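Home / Out and About / Show homes and open days

Fanent Open House: is the "lived-in" show apartment worth the trip?

I have a low opinion of show homes. The beds are too short, the books are glued shut, and there is never anywhere to put a coat. So when Fanent announced that its July open house would feature an apartment "kept the way people live," with clothes in it and housekeeping sessions in every room, I paid for parking and went to see how much of that was true.

Some of it was. I'll get to that.

The building is the old Stamatopoulos warehouse, a long walk from the bus stop and badly signed. Doors were supposed to open at 10 a.m. and we were let in at twenty past. Entry was free, but you had to hand over an email address, and I have had 3 messages from Fanent already. The brochure says the complex has 300 units and that the larger ones come to 95 square meters. I would have liked to see one of the larger ones. We were shown a smaller one and told to use our imagination.

First stop was the kitchen, where a presenter refilled spice jars and talked about "zones." I cook every day and I have never needed a zone. The Ollex drawer dividers on display slid around whenever the drawer was shut, and when a woman next to me pointed this out she was told they settle in with use. A full set costs $400. I did not hear anyone ask for an order form.

The hallway had a shoe cabinet that I liked, shallow enough to walk past with groceries. It was not for sale. It had been left over from some other display.

The bedroom session was called "Fold Once, Fold Right," and I went in expecting very little. The room at least looked like somebody's room. Deep teal wall, teal headboard with vertical channels, white paneled wardrobe with red double-happiness paper cuts across the upper doors. I thought those were the best thing in the apartment. They gave the place a bit of life, and they were the only decoration all morning that didn't look as if it had been ordered in bulk.

The bed was another matter. The blanket is pink plush with big butterflies and flowers pressed into it, and folding on plush is a bad idea to begin with. Knitwear grabs it. Anyone who has tried to square up a sweater on a fuzzy throw knows you end up dragging the blanket along. The duvet had been bunched up against the headboard, so all the work was done on the part below it. Fine for one sweater. I'd like to see the same method with a full basket.

The sweater on the bed was a cream knit with fuzzy black hearts on the front, and the method starts at the bottom: lay it face up, spread the sleeves, turn the wide ribbed hem up toward the chest. Most of us were taught sleeves first. The claim is that hem first keeps the rib from stretching. Maybe. I saw no evidence for it and none was offered. What I can say is that the hem made a decent band across the bottom, but there was still a flap of knit hanging down at one corner, and the neckline was rumpled. I fold better than that on top of the dryer.

My other question was about the hearts. Fuzzy appliqués and repeated creasing don't seem like a good match to me, and I asked whether you should fold around them. The answer was that it depends on the garment. Well, yes.

To be fair to the session, I did learn that I have been hanging heavy knits for years when I should have been folding them, and I have the stretched shoulders to prove it. I went home and moved four of them to a shelf. That is one useful tip for a morning out, and I could have had it from a library book.

The tour ended in a sales room with weak coffee and a scale model. A banner there claimed 3,483 visitors had come through since the spring. If so, they must have avoided the morning I chose, when I had a sofa to myself. Orkell, who supply the closet fittings, had a table with catalogs and free tape measures. Take the tape measure. Mine is marked in inches on one side only, but it works.

Would I go back? If they open one of the bigger units, and if they put a plain cotton cover on that bed. Bring water and wear shoes that come off easily, as you have to remove them at the door and there is no bench.

Free entry, registration required. Street parking is limited and the lot next door charges by the hour.

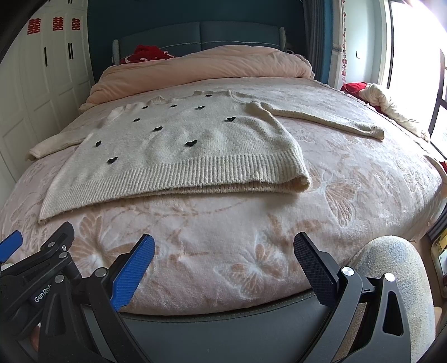
Photo: Fanent open house, bedroom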